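Robotics club: table-clearing task takes shape

The robotics club has spent most of this term on one job, which is putting things on a plate. Members chose it from the task list for the Dornon student challenge because it needs both arms and because the objects are awkward. Soft toys change shape when they are gripped, and the plate slides if it is knocked.

The work is split between three small groups. Kirsten Sutherland's group looks after the arms and the table, Nneka Ekpo's handles the recordings, and Bülent Keskin's trains the model and reports back on what it gets wrong. Each run is driven by a member from start to finish and saved if the judges' rules would allow it. The club had 267 saved runs at the last meeting.
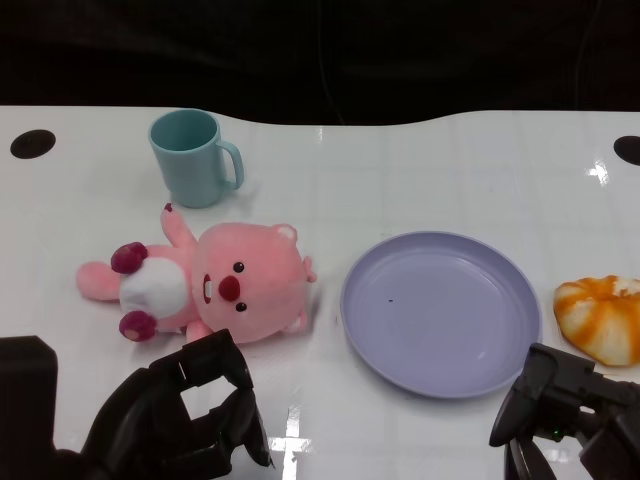 Pink plush toy, mug and plate on the club's white table, with both grippers at the near side.

The plush toy has given the most trouble. Its head is large and heavy for its body, so a grip on one leg tends to swing it round. Duygu Ersoy suggested taking hold nearer the middle and coming in at a slant, and drivers have been asked to do it that way from now on. Older runs that used the leg grip will be kept in a separate folder until Bülent's group has compared the two.

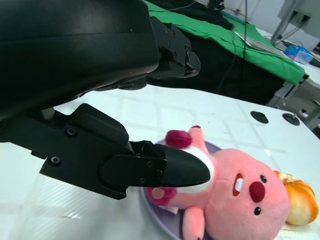

The wrist camera view is also being checked for each run, as the arm can hide a good part of the table from the other camera. Anyone saving a run should watch both recordings through before adding it to the shared drive.

New members are welcome and do not need to have written code before. Driving practice takes place in the first half of each meeting. Please speak to Rosalba Vitale if you would like a slot, and give her your name by 15th March if you want to be on the Dornon team list.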